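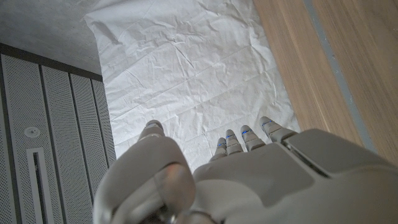 Figure 4. White paper spread over the work surface.

Section 4: Preparing the Table for Book Covering

This section of the Colville Book Care Guide explains how to set up a table before you cover or repair a hardcover book. Read all the steps before you start.

You will need:
A wooden table or board with a flat top
Plain white paper
Gray tape
Scissors and a soft dry cloth
Zarkham clear cover film, sold separately

Laying out the work area

1. Clear the table and wipe it with the dry cloth. Let it dry fully if you have used a damp one.
2. Mark a rectangle on the tabletop with the tape. Keep the tape lines parallel to the table edges.
3. Leave space on all sides of the book – 4 inches is enough for most sizes.
4. Use the paper under anything that sheds dust or glue. Creases do no harm at this stage, but change the paper once it has glue on it.

Note: Press the tape down with a fingertip only. A hard tool can mark soft wood.

Placing the book

5. Close the book and lay it flat on the wood. It does not have to be square to the table until you measure. 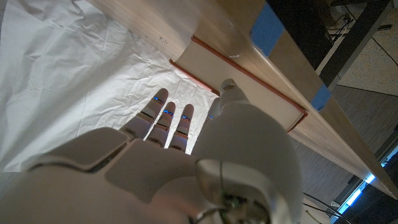 Figure 5. Book closed and lying flat on the board.

6. Check the edges of the cover for loose cloth or lifted corners. Repair these first (see Section 2).
7. Wipe the cover from the spine outward.
8. Turn the book over and repeat.

Caution: Do not slide the book over bare tape. Adhesive at the tape edge can pull color from the cover. Lift the book with both hands to move it.

Small containers and tools

9. Keep small containers on the far side of the book from your cutting hand.

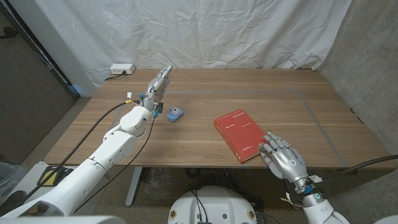 10. Close any container that holds adhesive when you are not using it. If adhesive gets on the table, stop and clean it up before going on.
11. Put the scissors down with the blades closed and pointing away from you.

Go to Section 5 to measure and cut the film.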